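Speaker notes: Trirnano gripper kit, evaluation talk
Speaker: Talha Shaikh
Slot: 45 minutes including questions. Beverley Lambert handles the room and the pricing sheet.

Slide 1. Title
Introduce self and Beverley. State the subject: we looked at the Trirnano kit as a buyer would, for light household tasks. No comparison with industrial arms today. Questions at the end, except for unclear terms.

Slide 2. What is in the kit
Two-finger gripper, wrist camera with bracket, cable set, control software, one year of support. The arm is not included. We used the arm already on the bench at Zidotville. The adapter plate is ordered separately and the quote form does not say so. Beverley has the part number.

Slide 3. Price
Base kit is 2085. With adapter plate and the spare finger set it comes to 2452. Both are list prices in dollars, before shipping. Reseller is Okafor. Their lead time slipped once, in April, and they told us before we asked.

Slide 4. Installation
One person, one afternoon. Mechanical part is short. Most of the time goes into camera calibration. The manual skips the step where the old calibration file has to be deleted. If you keep the old file, the software loads it without a warning and grasps land to one side. Pause here. This is the point people write down.

Slide 5. Software
Jenis is the vendor's task editor. Tasks are built from short recorded motions. You can edit speed and force limits per motion. You cannot edit the path itself; you record it again. Log files are plain text and easy to read. Export works. Import from an older version of Jenis failed for us on two tasks, and support sent a converter.

Slide 6. Test tasks
Drawer, cup, light switch, toaster. We chose the toaster for the longest discussion as the lever is small, moves in a straight line, and needs steady force over its full travel. A fingertip that drifts sideways slips off. Mention that bread placement is a separate task with its own recording.

Slide 7. Toaster, wrist view
Leave this one up while talking. Point to the lever tab first, then the finger bars. Explain that the operator gets this same view in Jenis, so what the audience can make out is what the operator can make out. The fingers take up much of the foreground. For lever work this is acceptable. For small parts on the table it would be a problem, and the bracket has only one mounting angle.

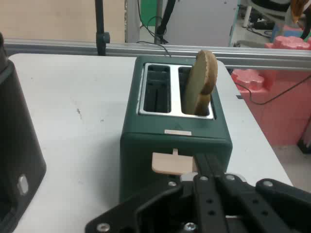
Wrist camera view: gripper fingers at the toaster lever, bread in the right slot.

Slide 8. Wear and service
Vendor rates the finger pads for up to 3000 cycles. We did not reach that and have no opinion on the figure. Screws on the linkage should be checked weekly. Use the driver in the box; the heads are soft.

Slide 9. Recommendation
Buy if you already have an arm and someone who can calibrate a camera. Wait if you need an adjustable camera angle. Ask Okafor for the adapter plate in writing on the first quote.

Slide 10. Questions
Likely: noise, warranty on the fingers, other arms. Pass warranty to Beverley. Contact details stay on screen until the room is cleared.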